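Pop-up shop, week one, some notes before I forget

Quick one tonight. Feet hurt. Have to be back to unlock at 9 so this will be messy.

For anyone new, Wirkis is my soap and candle thing. Four years of selling from my own website and a couple of marketplaces, packing boxes in the spare bedroom, never a shelf of my own anywhere. Then in May a unit came up in Rorberg, on the short side of the arcade, between the key cutter and a place that does phone repairs. Two months, short lease, no fit-out included. Rent was $3495 for the whole run, paid up front. I said yes on the phone and then sat in the car for a while.

So. What I've learned.

People pick things up. Sounds dumb but I had 53 products on the site and had written a little paragraph for every one of them, and in the shop not a soul reads the paragraph. They pick up, sniff, put down, sniff the next one. The cedar bar, which is my worst seller online (the photo is brown, the soap is brown, the name is boring), sold out on the second afternoon. Had to drive home and get more. Meanwhile the lavender sampler, my number one on the site since forever, just sat there. I think online people buy lavender as a gift becuase it's safe. In person they're buying for their own bathroom and they want the weird one.

Prices. I kept them the same as the site and then realized the site price has shipping built in. Half the range. Spent an evening with a marker redoing the tags. Customers who'd bought on day one at the higher price, sorry, come back and I'll throw in a mini.

The card reader. Ugh. I went with Wumbei for the till software as it hooks into my web store and keeps the stock in sync. It does sync. It syncs when it feels like it. Sold the last oatmeal bar in the shop at lunch and someone in another state bought the same bar online before the stock count moved. Had to write an apology email standing at the counter with a line forming. Now I hold back a few of everything from the site and that seems to be enough of a cushion. Not elegant. Works.

Email sign-ups are way better than I expected. A clipboard and a pen. That's it. I'd been paying for ads to get the same thing and a clipboard beats it. Handwriting is a problem though, if you signed up and your address has something that might be a 7 or might be a 1, you're probably not getting the newsletter.

Foot traffic is mornings and then a dead patch and then the after-work people, who are in a hurry and buy fast. Almost nobody browses after five. They come in knowing it's a birthday and they need something wrapped. So the wrapped stuff goes by the door now and the loose bars go to the back, and I've stopped tidying the back table at closing. 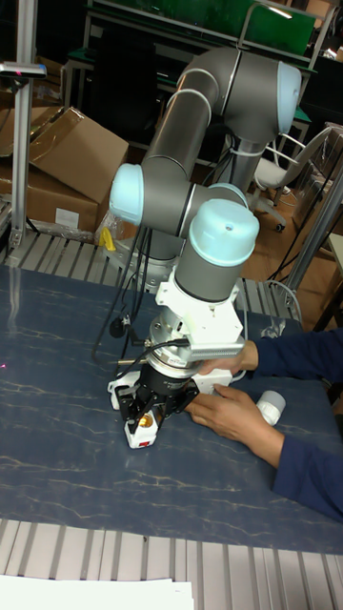

Display is the part I keep fiddling with. I started with white cloth on everything and it looked like a bake sale, the pale soaps just vanished into it. Next I tried kraft paper, which was fine for about an hour and then had oil spots. What I want for the front now is a blue top with thin pale streaks running through it, like marble, same sort of thing as the tabletop under that gray robot arm. Oatmeal and goat milk bars would really stand out on it. There's a supplier in Plutotside that sells sticky vinyl by the yard and I've asked them for a swatch, no reply yet. If it's too shiny I'll go plain navy and be done.

Signs -- need bigger ones. My logo is pretty on a label and unreadable from across an arcade. Three seperate people thought it was a bakery. One was quite annoyed with me.

Also bags. I ordered the nice ones with the rope handles and they cost more than some of the soap that goes in them. Will finish the box and switch to paper.

Would I do it again? Ask me when I've done the math. The takings look good until I put my own hours against them, and I haven't been brave enough to do that column yet. Online orders went up this week too, mostly from zip codes near Rorberg, so some of that has to be the shop. No idea how to count it. If you run a store and a site together and have a way of splitting it out, leave me a comment, I read all of them, just not fast.

Restock of cedar goes on the site once it's cured. Not before. Please stop emailing about the cedar.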